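Ticket: two-arm base stalls in doorway, sim only
Project: Ofori (shared shop build, Clekport)
Opened by: Esi Annan
Status: open – workaround in place
Last updated: July
6 comments

Short version. Base drives up to the bedroom door in sim, arms go out, then the whole thing either freezes or tips over sideways. Doesn't do it in the kitchen doorway. Doesn't do it in the empty test world. Only this house map.

Setup, so people stop asking: homemade base, two arms, one gripper each. Real one is still on the bench in Prarkdale with the left shoulder apart, so everything below is simulator. Controller is the same code that runs on the real base, just pointed at the sim driver. Map is the Zindondale house, the one we all use for door practice.

What I tried, in order.

Restarted everything. No change.

Rolled back to the branch from before the gripper rewrite. Same stall, a bit later in the run. So not the gripper rewrite, sorry to whoever I blamed in the chat.

Dropped arm speed to half. Stalls slower. Great.

Turned off collision for the arms only. Base goes through fine, arms pass right through the doors like soup. So it's contact, we knew that, but now it's written down.

Turned arm collision back on and logged contact forces on both grippers. Left one spikes the moment it touches the door edge and never comes back down. Right one is noisy but stays in range. The left spike goes to the whole body controller, which tries to hold the base still against it, wheels wind up, and then the wheels let go all at once. That's the tip. The freeze is the same thing except the safety limit catches it first.

Checked door hinge settings in the map file. Kitchen door has damping 2. Bedroom doors have damping 14. No idea who set that. Set them to 2 to match the kitchen and ran it again.

Better! Not fixed. Base stopped freezing but it still leans when both arms are pushing. Paused it partway through the push so I could look at where the grippers were sitting.
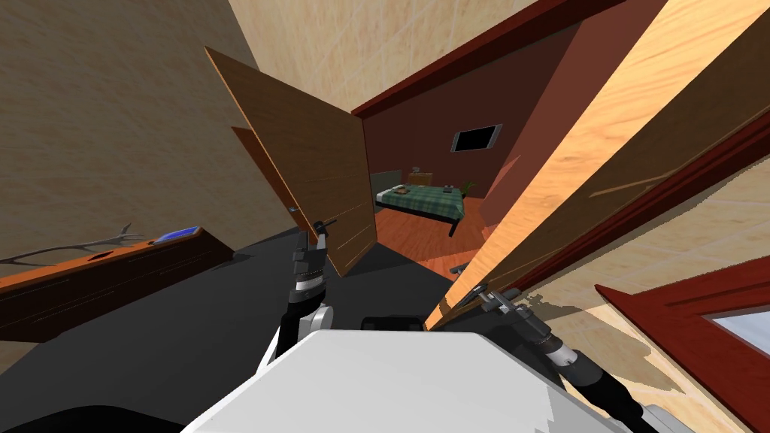
Next thing I looked at was push targets. The planner picks a point on each door and pushes along the door normal, but it works out the normal once, at the start, from the closed pose. Door swings, normal is stale, arm keeps shoving in the old direction. On a light door you get away with it. On a heavy one the push turns into a sideways load on the base and over she goes.

Changed it to recompute the normal every control step. Ran it 6 times. 4 clean passes, 2 stalls, no tips. First time I've had zero tips on this map so I'll take it.

The 2 stalls look like a diferent problem. Both have the left gripper closed when it touches. If it's open when it touches, fine. I think the closed fingers catch on the edge and the contact solver can't decide which side of the door they're on. Would explain the chatter in the force log right before it quits. Haven't proved it.

Things I have NOT tried yet:
- rounded collision shape on the fingertips (using raw mesh now, which is dumb, I know)
- smaller physics step
- opening one door at a time, parking that arm, then doing the other
- wider stance, i.e. arms lower and further apart before contact

One at a time is probably the right answer for the real robot anyway. Two arms pushing at once looks cool and saves a few seconds, and I don't trust our wheel brakes that much. But I'd like the controller to survive it in sim first, otherwise it'll bite us somewhere else.

Workaround if you need the map today: set damping to 2 on the bedroom doors, pull my branch for the normals, and force the left gripper open before approach. There's a flag for it in the launch file, off by default. Turn it ON. Don't forget to rebuild, I forgot and lost most of an evening.

Also please don't save over the shared copy of the map. Make your own. Somebody's changes got into it already or we wouldn't be here.

Update, same night, late. Tried the smaller physics step. Cut it in half. Chatter mostly gone from the log but sim runs so slow on the shop machine that it's painful, fans going like a hair dryer. OK for one test run, not for regular use. Leaving it at the old value in the branch.

Update again, 7 am. Swapped fingertip mesh for plain capsules on the left gripper only. One run, closed gripper, no stall. One run is not data but it's teh first time a closed gripper got past that door. Will do the right side tonight and then a proper batch with the flag off.

Still need from others:
– someone to confirm the damping number on their own copy of the map. If yours says 2 then mine got changed on the shop machine and I'll stop complaining
– whoever has the real left shoulder, what's the max side load before the bracket flexes? I want to put a real limit in and right now it's a guess
– force log from anybody else's run through the kitchen door, to compare

Leaving this open until the batch is done. Logs are in the Ofori folder under doors, newest on top.

6 comments | 4 watching | 2 shares

Back to top
Ofori build notes – Clekport shared workshop. Questions: ask in the shop chat or leave a comment on the ticket.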